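How a radio programme gets made

When you switch on a radio, a voice comes out of it straight away. Getting that voice to you takes a lot of people and a fair bit of planning. This page follows one programme at Fekard Radio, a station in the town of Virham.

The morning meeting

The programme is called Teatime Post and goes out at 5 in the afternoon. Work on it starts many hours before that. The team sits down together and everyone brings ideas. Some come from listeners' letters, some from the local paper and some from things people overheard on the bus. Most ideas are dropped. The ones that stay are written on a list called the running order, which says what will be heard and for how long.

Who does what

The producer is in charge of the programme. On Teatime Post this is Nikola Witkowska. She decides what goes in and what gets left out, and she talks to the presenter through headphones while the programme is on air.

The presenter is the person you hear. Presenters read from a script some of the time, but they also have to chat, ask questions and keep going if a guest is late.

The studio engineer looks after the sound. If one voice is too loud and another too quiet, the engineer slides a control called a fader until they match. 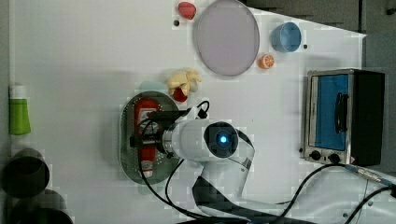 Page last changed: January

Inside the studio

A studio has thick walls and a heavy door to keep noise out. The walls are often covered in soft panels. Without them, sound bounces about and voices seem to come from inside a bathroom. When the red light is on, the microphones are live – so no coughing, no rustling and no squeaky chairs.

Next door is the control room. A big window lets the two rooms see each other, and people often use hand signals. A finger drawn in a circle means "finish soon".

Counting the seconds

The news must start exactly on time. An hour has 60 minutes, and every one of them has to be filled. Silence on the radio is called dead air, and listeners may think their set has broken.

A report on Teatime Post usually lasts 4 minutes. The reporter may have recorded 22 minutes of talking to make it, and the rest is cut out on a computer. This is called editing.

Words to know

On air: being broadcast now.
Jingle: a short tune that tells you which station you are listening to.
Live: happening as you hear it.
Transmitter: the equipment that sends the programme out as radio waves. Fekard Radio's is on the hill at Prutavholm.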